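뒷산 산불 이후 보름, 대피소에서 집으로 돌아가신 분들 계신가요

로스티네 주민 게시판 > 재난·안전 > 자유글

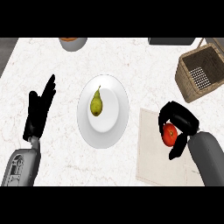

1. 본문

글쓴이: 능선아래집
11월에 이게 무슨 일인지 모르겠습니다. 체육관 대피소에서 23일까지 버티라는 말을 들었는데, 어제 저녁 갑자기 메몬 골짜기 쪽은 귀가해도 된다는 문자가 왔습니다. 우리 집은 골짜기 초입이라 해당이 되는 건지 안 되는 건지 모르겠고, 상황실에 전화하니 "지도를 참고하시라"고 합니다. 지도에는 우리 집 지붕 한가운데로 경계선이 지나갑니다. 안방은 귀가, 부엌은 대피인 모양입니다.
먼저 들어가신 분들, 수도랑 전기 어떤지 좀 알려주세요.

2. 댓글

재털이아님
어제 오후 4시쯤 들어왔습니다. 전기는 되고 수도는 나오는데 색이 보리차입니다. 한참 틀어놨더니 옥수수차 정도로 옅어졌어요. 마시지는 마시고요.

로리스3길
로리스 마을은 아직 통제 중입니다. 초소에서 신분증 보여주고 고양이 밥만 주고 나왔어요. 고양이는 저를 보고도 별 감흥이 없더군요. 저만 울었습니다.

Noman Bangash
저는 귀가 문자가 너무 빨랐다고 봅니다. 잔불 정리가 끝났다는 공지를 아무 데서도 못 찾았어요. 능선 위에서 오늘 새벽에도 연기가 올라왔습니다. 354번 지방도에서 다 보입니다. 어르신 모시는 집은 하루 이틀 더 기다리시는 게 낫지 않을까요.

재털이아님
> Noman Bangash
체육관 바닥에서 주무셔 보셨으면 그런 말씀 못 하실 텐데요. 저희 어머니 허리가 산불보다 먼저 무너지게 생겼습니다.

Noman Bangash
> 재털이아님
11일 잤습니다. 배식대 옆 자리였고요. 제 허리도 사정이 비슷합니다만 그래도 연기는 연기입니다.

재털이아님
> Noman Bangash
아이고, 배식대 옆이셨군요. 말이 지나쳤습니다. 거기 새벽마다 국통 끄는 소리 나는 자리죠.

밤나무집둘째
연기 문제는 두 분 다 일리가 있는데, 바람이 관건 같습니다. 첫날도 오후까지는 다들 구경하고 있었잖아요. 저녁에 바람 방향 바뀌고 나서 밤나무밭 3000평이 없어졌습니다. 아버지는 내년에 군밤은 안 사 먹어도 되겠다고 하시는데 웃어야 할지 모르겠더라고요.

능선아래집
> 밤나무집둘째
뭐라 드릴 말씀이 없네요. 아버님 건강은 괜찮으신가요.

밤나무집둘째
> 능선아래집
밥은 잘 드십니다. 피해 신고서를 세 번째 다시 쓰시느라 혈압이 좀 오르셨고요. 나무 수령을 한 그루씩 적으라는데, 증빙이 될 나무가 탔습니다.

클라네로주민
신고서 얘기 나와서 말인데, 클라네로 면사무소에서는 밭 단위로 묶어 써도 받아줬습니다. 대신 타기 전 사진을 내라고 해요. 항공사진도 된다니 담당자한테 물어보세요.

로리스3길
> 클라네로주민
저는 같은 걸 물어봤더니 안 된다고 하던데요? 창구마다 법이 다른가 봅니다.

클라네로주민
> 로리스3길
저는 오른쪽 창구였습니다. 혹시 왼쪽이셨나요.

로리스3길
왼쪽이었습니다. 내일은 오른쪽에 서보겠습니다.

산밑세탁소
집에 들어가시는 분들 청소부터 하지 마시고 재 쌓인 그대로 사진 찍어두세요. 저희는 깨끗이 닦고 나서 신고했더니 "피해가 경미해 보인다"는 소리 들었습니다. 그리고 마른걸레로 문지르면 재가 다 날립니다. 물걸레에 마스크요. 커튼은 털지 말고 그대로 봉투에 담으시고, 냉장고는 정전됐던 집이면 미련 갖지 말고 비우세요.

재털이아님
> 산밑세탁소
김치도요?

산밑세탁소
> 재털이아님
김치는 가족회의 하세요. 저는 책임 못 집니다.

능선아래집
다들 고맙습니다. 방금 상황실과 다시 통화했는데, 경계선에 걸린 집은 일단 대피 구역으로 본다고 합니다. 안방도 대피랍니다. 내일 아침에 초소에 들러서 사진만 찍고 나올 생각입니다.

Noman Bangash
저도 내일 9시쯤 초소로 갑니다. 마스크 남는 것 가져갈 테니 필요하신 분은 댓글 남겨주세요.

로리스3길
저 두 장이요. 면사무소 갔다가 들르겠습니다.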